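3rd June

# Library in Noltholm starts free keyboard lending

The public library in Noltholm has opened a small lending shelf for computer keyboards, and the first ones are already out with readers. Anyone with a library card can borrow a keyboard for 30 days, in the same way as a book, and there is no fee.

The idea came from the typing course which the library gave during the winter. Many people in the course have only a tablet or an old laptop at home, and they told the teacher that they could not practice properly between the lessons. On a laptop the keys sit close together and often there is no number pad. For people who want office work, this is a real problem.

"They learned well when they were with us, and after one week it was gone again," says Eftychia Rallis, who runs the course and now also the lending shelf. "You need the same kind of keyboard at home as in the class. The fingers remember the distance."

Most of the keyboards come from Balaskas, an accounting office on the main street, which changed its desks and computers this spring. Others were brought by families after the library put a note on its door. Each one is cleaned and tested key by key before it gets a number and goes on the shelf. Keyboards with a key that sticks are kept for spare parts.

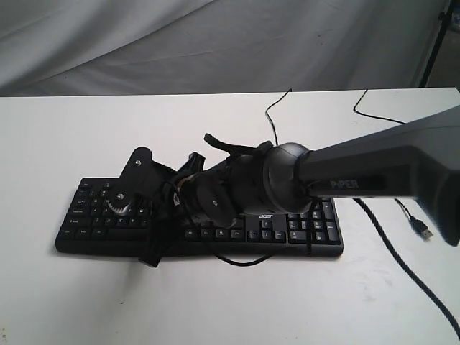
*A full-size Acer keyboard with arrow keys and number pad.*

Full-size models are the most wanted, says Rallis, and the reason is the number pad. The course has three evenings only for numbers, where people type in invoices and price lists without looking down. She prefers simple keyboards with clear letters. Colored lights and extra buttons make beginners nervous, in her experience, and they are not needed for the exercises.

Together with the keyboard, borrowers receive a paper booklet with eight exercises. The first ones use only the middle row, and the last one is a full letter with date, address and greeting. The booklet can be kept. There is also a simple adapter for people who want to connect the keyboard to a tablet, but the library has only five of these, so it is good to ask at the desk first.

Reservations are made through Listby, the same booking page that the library uses for its study rooms. People who do not like to book online can call or come to the desk. If no other reader is waiting, the loan can be made longer one time.

The neighboring town of Tirneda has asked to see how the lending works and may open a similar shelf after the summer. In Noltholm the next typing course begins in August — places are free of charge, but it is necessary to sign up before.

Keyboards can still be donated at the front desk during opening hours. The library asks people to bring only models with a cable, and to leave mice and screens at home.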